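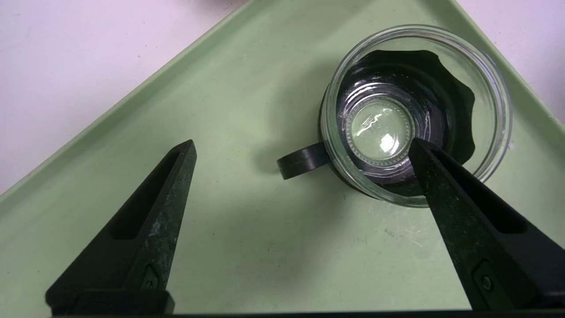 starnik_mom
Tea tray tidy-up, round two. My rule is that whatever won't fit on the green tray goes back in the closet. The glass in the black holder with the loop handle stays, and I will hear no appeals.

cluno4
Bring on the appeals. A real glass on a kid's tray? Mine would last 3 minutes.

starnik_mom
She's careful. Her father isn't invited.

What about dessert?

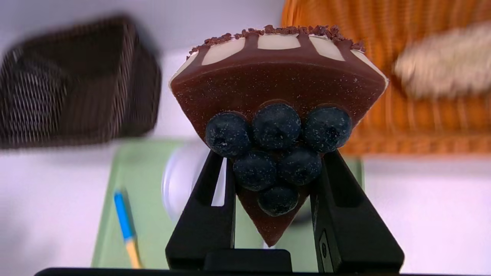 Re: dessert

Noemi Strickland
Keep the pie with the blueberries. Our play food bin has 300 pieces and not one looks that edible.
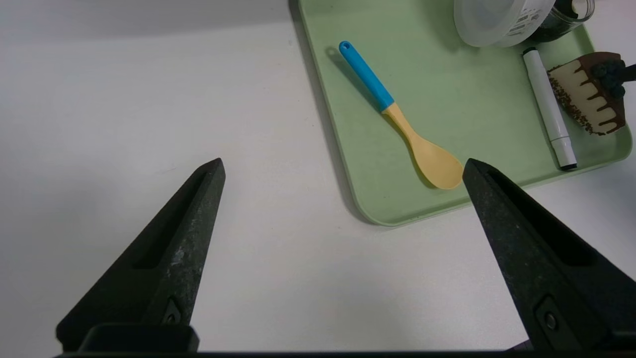 Spoon, marker, cake, lid. Formal service.

cluno4
Why is there a marker at tea?

starnik_mom
Place cards, obviously. The spoon is the one I keep going back and forth on. It's a feeding spoon and she's 4, so by rights it should
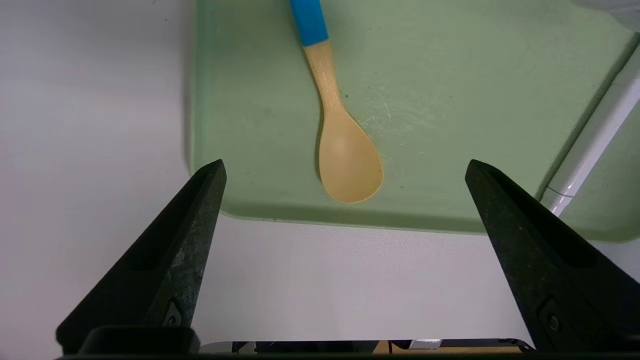
go to my sister's baby, but then what do the bears stir with?

Noemi Strickland
Bears don't stir. Give it to the baby.

cluno4
Disagree. Ours stir.

12 comments · 3 shares

Recent threads
Alcantara play kitchen: worth the shelf space?
Likgate bins, lids keep popping off

Contact | Back to top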